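How a Robot Hand Gets Its Checkup

A robot hand can't tell you when it feels lousy. It just drops things. So at the Trinura workshop, Karla Arellano gives a gripper named Farah a checkup after every 100 grabs, whether Farah wants one or not.

Farah has two fingers. On the end of each is a flat pad, and the pads do all the squeezing. Karla opens the fingers wide over a wood table and takes a good look. 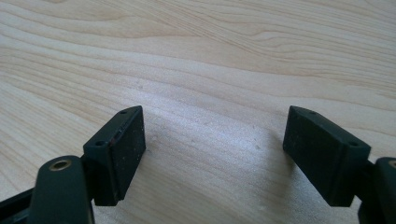

Dust is the first thing to hunt for. Dusty pads can be slippery pads, and a slippery pad once threw a boiled egg at Ziad Nassar. Karla wipes each one with a dry cloth. No spit, please – Ziad has been told.

Next come the bushings. A bushing is a small ring that sits where two parts turn, a bit like the hinge in your elbow. Farah has brass ones. If a bushing wears down, the finger wobbles, and a wobbly finger is no good for picking up eggs or much else.
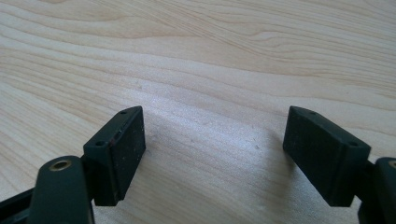 Then there are screws, which love to work themselves loose. Karla gives each a gentle turn. Too hard and the plastic cracks, and then she has to make a new part, which takes until supper.

Last, she closes the fingers slowly and checks that the pads meet evenly. Then she writes it all in the logbook. Farah's next job is an egg. Ziad stands farther back now.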